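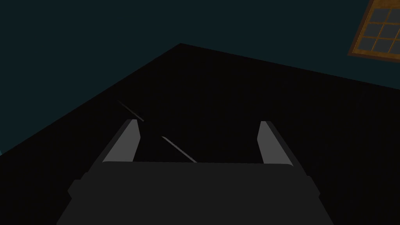

Bog oak

Bog oak is the wood of oak trees which have been buried in peat, river gravel or lake mud for a very long time and have become dark by natural reaction. It is also called black oak or morta, although the second word is sometimes used for other buried woods, for example pine and yew. Bog oak is not a separate species. Most finds in Europe belong to the two common oaks of the continent, the pedunculate oak and the sessile oak.

Formation

When a trunk falls into a wet place and is covered quickly, air can not reach it, and the fungi which normally destroy wood can not live there. The trunk is then preserved. Oak contains a high amount of tannins, and these react slowly with iron salts dissolved in the ground water. The product of this reaction is dark, similar to the old iron gall ink. The color goes from gray-brown through olive to almost black, and it depends on the quantity of iron in the water as well as on the age. For this reason two trunks of the same age can look quite different. In a thick trunk the outside may be black while the center is still brown.

The sapwood is usually lost or is very soft. Trunks that have lain in the ground for less than 700 years are often dark only in the outer part, but in water rich in iron the process is faster. Many of the pieces in trade are older than 2000 years.

Finding and extraction

Trunks come to the surface during peat cutting, drainage of fields and digging of gravel. In the gravel pit at Ondrejka, a trunk with a length of 38 feet was lifted in one piece, and its roots were still attached. At Clumden the farmers knew the trunks mainly as an obstacle for the plow, and for a long time they were burned or used as gate posts. Radomír Šimek, who collected the local words of the Clumden district, noted that the people there called such wood "iron log" and believed that lightning had put it in the earth.

Drying

Drying is the most difficult part of the work. The cell walls are weakened, and the wood shrinks much more than fresh oak. If it is left in the sun after extraction it can split in a few days. The trunk is therefore kept wet until it is sawn, normally into boards, and the ends are sealed with wax. The boards are dried slowly in the shade or in a kiln at low temperature. The Plireter workshop starts its drying in April and keeps thick boards under cover for several years. A part of the material is always lost through cracks and warping.

Properties

Well dried bog oak is hard but more brittle than ordinary oak. The pores remain open, so that the grain can be felt under the finger unless it is filled. It makes the edges of tools dull quickly, because of the minerals in it. The dust is very fine and a mask should be worn for sanding. The wood takes oil and wax well. Strong light can make the surface a little more brown with time.

Uses

The wood has been used for inlay, knife handles, tobacco pipes, jewelry, and also for furniture and floors. In the nineteenth century carved brooches of bog oak were worn in Ireland and Britain as mourning jewelry. Girish Katiyar, in his study of the Allico cabinetmakers, describes table tops made of sawn veneer on a base of ordinary oak, a method that saved material and reduced movement of the wood.

Imitations

Oak can be made dark with ammonia fumes or with a solution of iron. Fumed oak is generally brown and iron stain often stays near the surface, so a fresh cut shows the difference.

See also: Fumed oak; Ebony; Peat; Dendrochronology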